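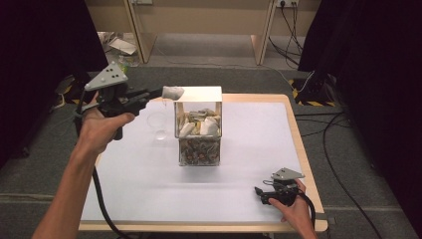 Winthorpe Gripper Open Day

The Winthorpe Gripper Open Day is a yearly public demonstration held each January at the Winthorpe robotics workshop. Visitors watch operators perform small household chores with a pair of hand-held grippers, and may then try the same chores themselves, usually with less success. The event was started by Ilaria Villa and Fulvio Ruggiero, who wanted the public to see how robots are taught and who, by their own account, expected a shorter line.

Background

Winthorpe had offered guided tours before the open day existed. These ended at a robot arm that was often switched off, and the guest book from the period contains the word "quiet" more than any other. Villa proposed dropping the arm from the program and showing the teaching stage in its place, where a person does a task by hand and the recorded motion is used later to train a machine. Ruggiero objected that people would not travel to watch someone move laundry from one spot to another. The first open day drew 1,450 visitors, and the objection was withdrawn.

Format

The doors open at 9 in the morning. Each session is run by one operator at a sheet-covered table, working with a gripper in each hand. The tools have a pistol-style handle and two fingers, and a marker plate on top that is used to follow the position of the hand. A cable runs from each one, and learning to keep the cables out of the way takes up a fair part of an operator's first week.

The best-known task is the clear box, in which crumpled soft goods are handled at a see-through container. Organizers favor it because the audience can see into the box from the side, and because cloth never lies the same way for two people. Lavanya Hegde, the lead operator, describes cloth in the visitor booklet as "the only material that argues back." The box session lasts six minutes on the printed schedule. It has its own unprinted schedule as well, and this one is longer.

Between sessions the operator holds up a gripper and explains its parts. Questions tend to concern the price, which is not given out, and whether the thing could peel an egg, which has not been ruled out.

Equipment

The hand-held grippers replaced an earlier set known in the workshop as the Gilel, remembered mainly for its weight. Finger pads are treated as wearing parts. They rub against box edges, tabletops and each other, and the coating goes first along the upper edge. Heloísa Teixeira, who looks after the tools, keeps a drawer of retired pads and will show it to anyone who asks — and to several people each year who do not.

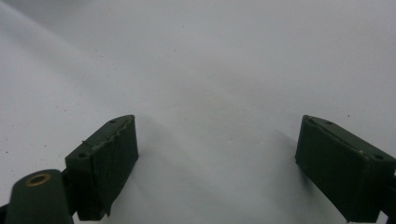

Finger pads of a hand-held gripper, with wear along the top edge of the left one.

Visitor trials

In the afternoon the tables are turned over to the public. Each visitor gets two attempts. Children generally do better than adults, a result that Hatsue Shibata, who writes up the trials, puts down to their not having read the instructions. Engineers do worst of all, and take longest to put the grippers down. A small prize, the Szewczyk Cup, goes to the neatest attempt of the day. It is a coffee cup.

Reception

The regional newsletter Gorkach called the first open day "a long afternoon of watching other people tidy up" and recommended it without reservation. Later coverage has been warmer about the demonstrations and cooler about the parking. Recordings made during the visitor trials are kept apart from those of the trained operators. Villa has said that they are not used for teaching robots, though they are popular with the staff.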